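Final report – Gripper demos at the fridge
Group 4: Janaína Barros, Syahrul Yusof
Project nickname: Sonden

1. What we wanted to know

Robot arms learn pick-and-place pretty well on a flat table with good light. A fridge is worse. Walls are close on all sides, everything is white, and there's a shelf over your head when you reach for the lower part. Our question: if you teach a policy only from hand-held gripper demos, how much does the way you record inside the fridge matter? Specifically, does it help to record some demos with the camera starting low and tilted up, or is it just junk data.

We did not try to beat anybody's numbers. One task (take a small object off the floor of the fridge, put it on the shelf), one arm, two training sets.

2. Setup

Two hand-held grippers, each with a wide angle camera looking out over the fingers. Fiducial tag on the top. Same finger shape as the ones on the arm, so in theory what the camera sees in a demo is close to what it sees on the robot. Poses come from the camera video plus the IMU, offline, overnight mostly.

Training ran on the lab machine (Foley), which we shared with two other groups. That set the schedule more than anything else. 40 hours of queue time in the last stretch of May, most of it waiting.

Objects were small household things in different colors. We avoided white after the pilot, see section 5.

3. Recording

Kept 900 demos in the end. Each one is a single reach, pick, place, back out. Split:

Set A – all demos start level with the shelf, gripper pointed straight in.
Set B – same size as set A, but half the demos start below the shelf and come up at a steep angle.

Syahrul did most of the script work, Janaína most of the checking. We both recorded. We wrote a one page protocol after the pilot because we were doing the approach differently and it showed in the plots right away. Main points of it: door fully open before you press start, hold still for a moment at the start pose, don't rotate the wrist while you are passing the shelf edge, finish outside the fridge.

The low starts were awkward. You're bending your arm under a shelf and watching the fingers at the same time. Also the wide lens picks up a lot of the room when you tilt it up, so the policy gets to see ceiling and people as well as fridge. We left that in on purpose. Masking out the background was on our list but we ran out of time.

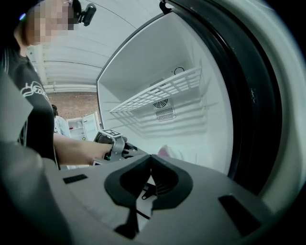
Fig. 1. Steep upward view into the fridge from one gripper, with a second tagged gripper held at the left. Wire shelf and fan grille above.

The wire shelf turned out to be useful. The bars give the tracker something to hold on to, where the smooth side walls give it almost nothing. When the view was filled with plain wall we lost tracking a lot more. Same for the back: the grille and the vent slots are the only strong features on it, so demos that kept one of them in view usually came through fine.

4. Training and test

Nothing fancy. Diffusion policy from the course repo (our fork is called Citard), default settings except a shorter action horizon. One model for each set. Same seed, same number of steps, last checkpoint used, no picking the best one afterwards.

Test was 40 trials for each model, arm in front of the fridge, door already open. Start poses were drawn before we started and both models got the same list. Half of them level with the shelf, half below. Success = object on the shelf, gripper out, nothing knocked over.

Result:

Set A model, success on 18 of 40
Set B model, success on 28 of 40 (70 percent)

Split by start pose:

Level starts: A 15 of 20, B 14 of 20
Low starts: A 3 of 20, B 14 of 20

So nearly all of the gain is in the low starts. For level starts one trial of difference is nothing. We expected B to be clearly worse there, as it only saw half as many level demos, and it wasn't. Could be that A already had more level demos than it needed. Would have to train on smaller cuts of A to say, didn't get to it.

5. What went wrong

Tracking. We threw out more recordings than we planned for, mostly low starts. This means set B is probably cleaner than a real mixed set would be, since the bad ones got dropped. Worth keeping in mind when reading the 70 percent.

White objects. In the pilot we used a white cup and neither of us could find it in half the clips. Dropped.

The shelf edge. Most common failure for model A from low starts – it goes straight up and bumps the shelf from underneath. The force limit stops the arm and the trial is over. B did this twice. B's other failures were mostly drops while placing, one finger catching on a wire.

Light. Fridge lamp and room light are very different colors and auto exposure jumps when the camera goes in. Locked the exposure halfway through the recording. Should of done it from day one. Both sets have some of each but we didn't balance it.

Gripper width calibration was off on one device for the first batch. Fixed in post with Morov (Janaína's script that refits the finger opening from the video). Looks ok after the fix but we only spot checked it.

6. Limits

One fridge for all the robot tests. One task. One training seed for each model, so we can't say how much of the gap is luck of the run. The low start gap is big enough that we beleive it, the level start numbers we would not lean on.

We also never tested with the door half open, and people don't always open it all the way.

7. If somebody continues this

Lock exposure first. Record low starts from the begining, and aim so the shelf or grille stays in view. Book the training machine early. Raw clips are on the group drive under sonden/raw, and the list of start poses is in the same folder as a csv – columns are x y z then quaternion, w last.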